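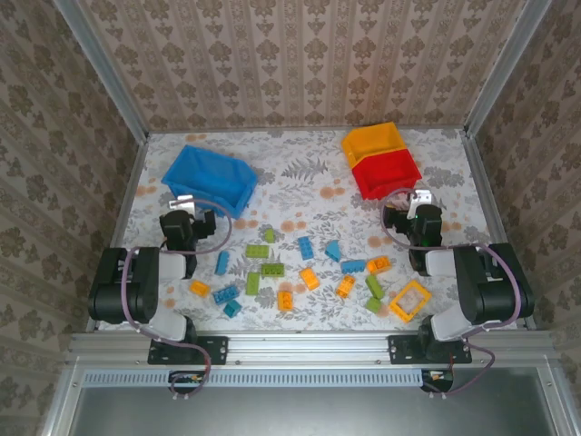
Bahman Zarei bought his first roll of old wallpaper for the price of a sandwich. It was a discontinued stripe from a mill in Stestesden, and the shop had used it to prop open a door. He now keeps 557 rolls in a former bakery on the edge of town, sorted by pattern and then by year.

Most of his customers want one thing. They have opened up a wall or moved a radiator, and they need a yard or two of a paper that went out of print long ago. Zarei asks them to mail a piece at least the size of a hand. Photographs don't help much, he says, as the color shifts too far.

Stripes and medallions sell best, followed by botanicals. The botanicals come back every 20 years or so, usually in gray or green. Damask never really goes away. Dining rooms kept it alive when the rest of the house went to plain paint, and small hotels still order it for hallways, where it hides scuffs.
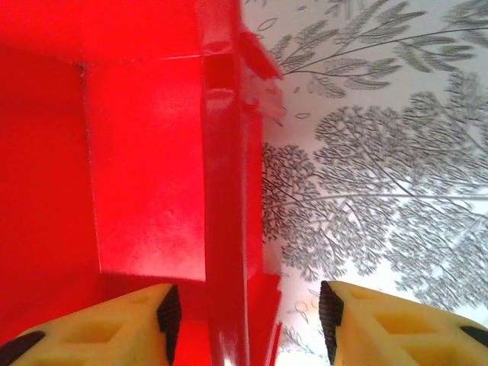
Hanging old stock takes patience. The paper is often brittle at the edges, and rolls from different batches may not match. Zarei unrolls everything the night before and lets it rest flat in the room where it will hang. He trims by hand with a long blade and starts from the corner people see last when they walk in.

He buys less than he used to. Prices at estate sales have gone up, and a single roll of Ratora trellis went for $21 in November - more than he would charge for it himself. What he would still drive a long way for is the Yazdani fern, printed for one season only. He has two strips of it, both with water stains, pinned up over his desk.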